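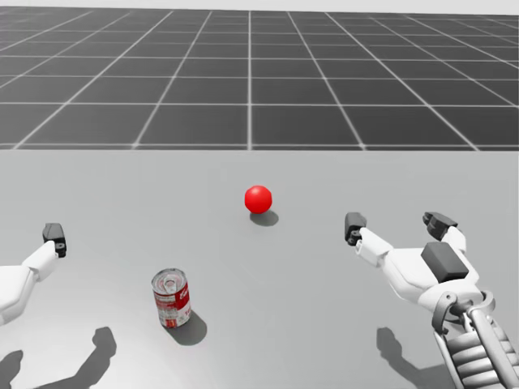

3.2. Estado de conservación del eje comercial

El inventario de Skotudstead abarca los dos frentes de la calle principal, desde el puente hasta el antiguo mercado de grano. Se registraron 197 edificios anteriores a la Segunda Guerra Mundial, con planta baja comercial y vivienda en los pisos superiores. Para cada uno se anotaron el material de fachada, el tipo de cornisa, la carpintería y las reformas documentadas en el archivo municipal, que conserva 2.619 expedientes de obra. La revisión de los expedientes estuvo a cargo de Mrema y Laizer; el trabajo de campo se hizo en octubre.

La alteración más frecuente afecta a los escaparates. En muchos locales el zócalo de ladrillo quedó oculto tras revestimientos metálicos colocados sobre rastreles, y en los casos en que estos se han retirado la fábrica original presenta daños menores. Las cornisas se conservan peor, sobre todo en el tramo norte, donde varias se desmontaron sin permiso.

Dunne (comunicación personal) observa un proceso parecido en Dukalside, aunque allí la propiedad está menos fragmentada y las reformas se hicieron por manzanas completas. La comparación entre ambos barrios se limita a las fachadas, dado que no se obtuvo acceso a los interiores de Dukalside.

La figura 2 del anexo recoge la clasificación por tramos. Los edificios con cubierta rehecha se contabilizan aparte y se tratan en el apartado 3.3.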